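Tiered display stand

A tiered display stand, also called a step riser or stepped counter unit, is a small piece of shop equipment used to present packaged goods at two or more levels. It is placed on a counter, table or shelf and raises the rear rows above the front ones, so that each row can be seen and reached without moving the others. Tiered stands are used in kiosks, canteens, hotel lobbies and office kitchens, mainly for confectionery, biscuits and other small dry goods.

Construction

Stands are made from clear acrylic, wire, card or painted wood. Acrylic is the usual choice where the stand is meant to draw little attention, as the surface beneath it remains visible through the panels. Sheets are cut, polished at the edges and then either folded over a heated bar or joined with solvent cement. Folded stands have fewer seams and are easier to clean. Cemented stands can be made with deeper troughs but tend to fail first at the joints.

Two general forms exist. The flat step has open level platforms and suits items with a stable base, such as jars and tins. The trough step has a raised lip along the front of each level, forming a channel that stops goods sliding forward. Wrapped bars, sachets and slim cartons are normally kept in troughs. A typical trough stand for counter use, such as the Jividell pattern, measures 200 mm from front to back.

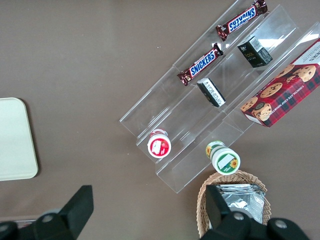 Loading

The arrangement of goods depends on the shape and stiffness of the packaging. Flexible wrappers do not stand unaided and are laid lengthways in the channel. Snickers bars, for instance, can be placed end to end in the uppermost trough, which leaves the name on each wrapper exposed. Small cartons may be set upright or laid against the slope, and may share a channel if they are of similar depth. Larger boxes, such as those used for chocolate chip shortbread, are commonly given the lowest trough, where a wide printed face does not hide the rows behind.

Mixed loading, in which each trough holds a different class of product, is common on stands with a small number of items. Single-line loading is used where one product sells quickly and the stand serves as a reserve as well as a display. In both cases the printed name should face the customer. A stand open to customers on both sides cannot meet this rule fully, and goods are then turned in alternate directions.

Dimensions

Trough width is set by the widest pack to be held. The Zondwood range is supplied with channels of 47 mm and 49 mm, the wider being intended for cartons with glued end flaps. Clearance of 2 mm is allowed for lifting the pack out.

Care

Acrylic scratches easily and is wiped with a soft damp cloth and mild soap. Solvents and abrasive powders cause clouding or fine surface cracks. Stands should be stored away from direct heat.

See also

Counter display unit
Shelf riser
Gravity-feed dispenser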